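How to Try a Kitchen Chore with Hand-Held Grippers

Can a machine do the washing-up corner yet? People ask me this at nearly every open evening in Pirnerbridge, usually while holding a cup of tea and looking hopeful. My answer is a bit of a ramble, so I've started handing folks a pair of grippers and letting them find out how much there is to the job. If you have grippers of your own, you can run the same exercise at home or in class, and it makes a lovely slow afternoon.

The chore is a small one: a sponge goes into a wire dish rack and comes out again. Your fingers would do it while you were thinking about dinner. Two stiff jaws have to be told everything!

What you need

A table you can walk up to comfortably, a wire dish rack, a kitchen sponge and two hand-held grippers. Give yourself 90 minutes the first time, and wear shoes you don't mind standing in.

Step 1. Do it bare-handed

Move the sponge in and out of the rack a few times and pay attention to yourself. You'll probably notice that you squeeze a little, turn your wrist a little, and steady the rack with the other hand without ever deciding to. Caoimhe Ó Gríofa, who teaches the Lirkville class with me, has people say each motion out loud as they make it, and the room gets very silly very quickly.

Step 2. Pick up the grippers

Keep your elbows loose and bring both grippers over the table with the jaws open. Practice on plain tabletop for a while before you go near the sponge, opening and closing, until you have a feel for where the tips are.

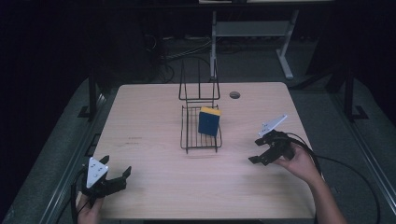
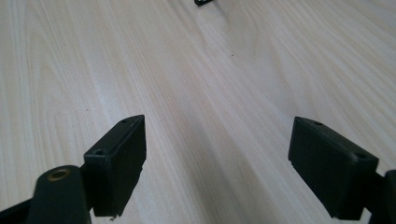 Step 3. Lift the sponge out

Choose one gripper for the sponge and keep the other near the rack in case it slides. Come at the sponge from above, close slowly, and stop as soon as it moves with you. Squeezing harder is everyone's first instinct - mine too - but a soft sponge bulges and twists when you do that. Lift straight up until you're clear of the wires, then set it down and let go.

Step 4. Put it back

Now for the fussy half. Line the sponge up before you lower it, and if it catches on a wire, raise it and start over. Florian Wyss spent most of his first session on this step and was delighted when he got it.

Step 5. Change one thing

Turn the rack a little, or dampen the sponge, and go again. This is where a program that knows one set of motions by heart gets into trouble, and where you, with the very same jaws, will mostly muddle through. So my own answer is still "sometimes, on a tidy table." I wouldn't hand over the whole sink just yet, though I'd happily be talked out of that.

If your arms get tired, stop for a while and come back to Step 3.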